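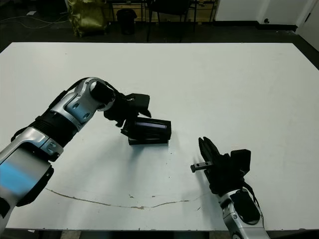

Open day at the Murín workshop, two-arm demo

plum_relay
Went to the open day at Murín in November and promised a few people here I'd write it up. It was the usual setup: coffee, a short talk by Peter Havlíček, then you stand behind a rope and watch the two-arm station handle black boxes and small devices on a white table. Talk was maybe twenty minutes. He said they have logged 3,000 runs of the box task on that station since spring and throw out any run where the operator had to step in.

I stayed for most of the afternoon. The pace is slow. If you are used to a packaging line you will get impatient.

ottowrench
Did they say what the arms do with the box? Open it, move it, turn it over?

plum_relay
The talk covered lifting the lid and moving the box across the table. I was there for the moving part. Left arm does the approach and the other one stays clear until it is needed.

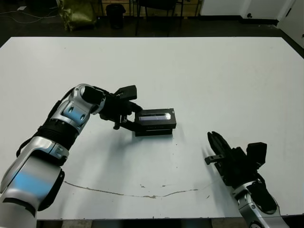 Left gripper at the end of the box, right one open and waiting.

ottowrench
Thanks. I don't get why you need two arms for that. A single arm with a suction cup moves a box all day. We have one at work from Trunduveo and it does 300 an hour.

gridley259
Suction is fine until the thing has a lid. Pull up on the top and the bottom stays on the table. I was there too, in the morning group, and somebody asked Havlíček the same question. His answer was that they want one station that can do a lot of small jobs badly before it does any of them well.

ottowrench
That is a strange way to sell it.

gridley259
He wasn't selling. It's a workshop, they don't have a product yet. The Wenus people next door had the sales table.

marta_k
Was the table as beat up as people say? Our club was thinking of borrowing the room.

plum_relay
It has a long brownish line across the near side and some specks. Could be a crack, could be a stain, I didn't touch it. Didn't seem to bother anyone. The room is fairly dim past the table, so bring a lamp if you plan to solder.

The part I liked better was the small devices with lit screens. One lay flat on the table and the left gripper had another one tilted up on its edge.

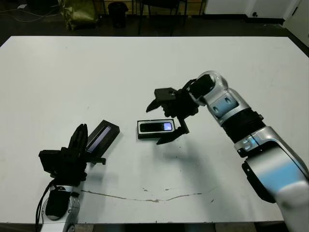
Is it worth the trip?

ottowrench
Asking for real, it's 200 miles for me.

gridley259
For the demo alone, no. I'd go if you can combine it with the Plaruritz parts sale, same town. You get close to the hardware and they answer questions without a script, but an hour is plenty.

plum_relay
I disagree, I'd go again just for the demo. An hour is enough if you only want to see it move. If you want to see where it gets stuck you have to stand there a while — and that was the useful part for me.

marta_k
Do you need to sign up?

plum_relay
Yes, at the door. Get there before 10 am, the morning group filled up fast.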